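Kerstin Sundqvist drafts the operating rules for humanoid trials at Undilik. The current version has 40 clauses, and the one she is asked about most concerns picking up litter in furnished rooms. 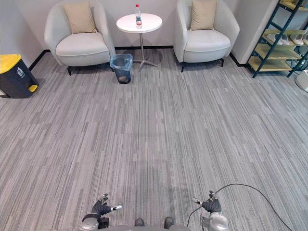
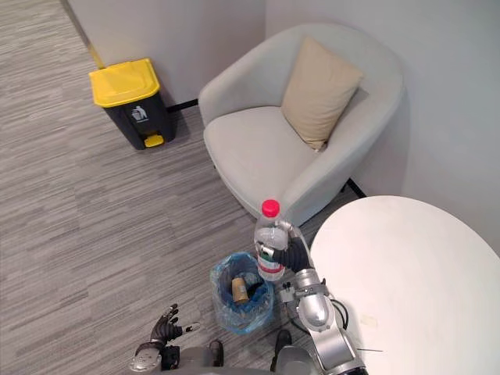 "A bottle is a simple object with a complicated status," she said. "The rule is that the robot may discard a container only if the task sheet names it. Being left on a table does not make a thing rubbish."

The same clause covers the destination. Where a room has more than one bin, the sheet must say which is to be used, and the operator reads it back before the arms are enabled. Release has to take place above the opening, with the hand stopped.

Renzo Greco, who audits the trial logs, would go further. He reviewed 3,919 entries up to May and found 170 in which the destination field was blank. "I can't pass or fail a run if I don't know where the object was meant to go," he said. He wants the software to refuse such a sheet.

Sundqvist agrees on the field but objects to an automatic refusal, which in her view would encourage people to type anything in order to proceed. She prefers a second signature.

They also differ on cables. Greco asks for a floor check before each run. Sundqvist's text requires one per session, and again after any furniture is moved. The wording goes to Lucrezia Caputo at Semitero for comment next.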